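In praise of the old desktop tower

Every October I clean out the closet and find a reason to open up an old computer, and every October I end up happier than I expected. I think the plain desktop tower is one of the best-made everyday things we ever stopped noticing, and I'd like more people to take the side off one before sending it to the recycler.

Start with the wires. They look like a mess, and then you follow one and find it has exactly one place to go.
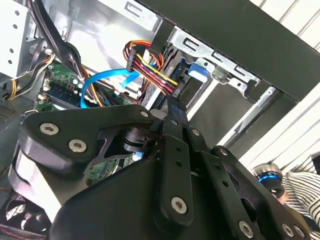
Power cable plugged in at the drive bay, with the blue latch beside it.

I paid 123 dollars for a used Hikton tower a few years back, and the latches sold me on it. A plastic tab you can work with a thumb – what a kind thing to put inside a metal box! Somebody at a drawing board thought about the person who would one day be kneeling on a carpet with no screwdriver in reach.

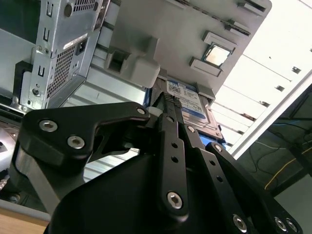 Hard drives deserve more love than they get. Mine held 412 family photos and two unfinished novels, and I had gone years without once thinking about the thing they lived on. Then you open the case and there it is, a solid little brick with its own place to sit. I even like the labels, blue and white with barcodes and tiny print packed in, as serious as a passport. A laptop with its storage soldered down may be thinner (I own one, I like it fine), but it will never let you lift your memories out and move them to another machine. I'd give up a lot of thinness for that.
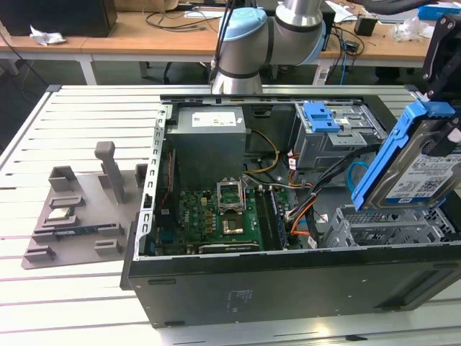 Is an old tower worth opening if you don't plan to fix it?
I'd say it is, for the drive alone. You can keep your files, and you'll know where they were all that time.

So clear off a table, unplug everything, and go slowly. My Hikton is due for its next cleaning, and I've already picked the afternoon.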